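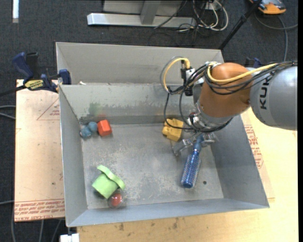

復元古代船の「体験航海」に再開の動き 時代考証には疑問の声も

ギリシャ南部の港町で野外歴史博物館を運営するスコケン(Skoken)は、復元した古代船に来館者を乗せ、櫂を漕いでもらう体験航海を12月に再開すると発表した。定員は1回20人。乗船者は麻の衣装に着替え、号令に合わせて湾内を一周したあと、浜で「戦士の食事」をとるという。

発表文には「当時の漕ぎ手の暮らしをそのまま味わえる」とある。そのままかどうかは、いささか怪しい。

船の設計を担当したサヴァス・ステファヌ氏によると、船体には金属のボルトが使われ、船尾には補助エンジンも積まれている。安全基準を満たすための装備で、それ自体を責める理由はない。ただ、パンフレットにエンジンの記述は見当たらない。記者が尋ねると、同氏は「風のない日に戻れなくては困りますから」と答えた。昨季、エンジンを使わずに一周できた回がどれだけあったのかについては、記録を取っていないとのことだった。

衣装と食事にも首をかしげる点がある。食事の献立にはトマトの煮込みが含まれている。トマトが地中海に伝わったのは大航海時代以降で、古代の漕ぎ手が口にしたはずはない。館長のカリオピ・カラヤニス氏は「お客様の好みに合わせた部分もある」と認めたうえで、来季に向けて見直すと述べた。昨季の開幕前にも同じ趣旨の説明があったと記憶している。

昨季の乗船者は1,662人だった。博物館はこれを「歴史教育の大きな成果」と位置づける。しかし、乗船前の解説は桟橋での立ち話程度で、船の構造や漕ぎ手の身分、航路について学ぶ時間はほとんど設けられていない。展示室の見学は別料金で、乗船者のうち何人が展示室に足を運んだかは公表されていない。

地元で歴史教室を開くマルコス・ツァキリス氏は、事業そのものには反対しないという。「子どもが櫂の重さを知るのはいいことです。問題は、分かっていないことまで分かったように話す点でしょう。座席の並びひとつとっても、研究者の意見は割れているのですから」。同氏は、復元のうち史料に基づく部分と推測による部分を船内に表示するよう求める手紙を昨年送ったが、返事はまだ届いていない。

町の受け止めもさまざまだ。港で食堂を営むアレティ・スパノス氏は「船が出る日は昼の客が増える」と歓迎する。一方、漁師の間では、体験航海のたびに湾の出入りを待たされることへの不満が根強い。博物館は出航を午前10時に固定して混乱を減らすとしているが、漁協との書面での取り決めはまだない。

今季は新たに、盾と木剣を使った模擬戦も加わる。監修者の名前を問い合わせたところ、「複数の専門家の助言を得た」との回答があった。氏名と専門分野は明らかにされなかった。

料金は昨季から据え置かれる。予約は博物館の窓口と電話で受け付け、荒天時は中止となる。中止の際に全額が返金されるのか、別の日への振り替えのみとなるのかは、発表文からは読み取れない。窓口では「検討中」と説明している。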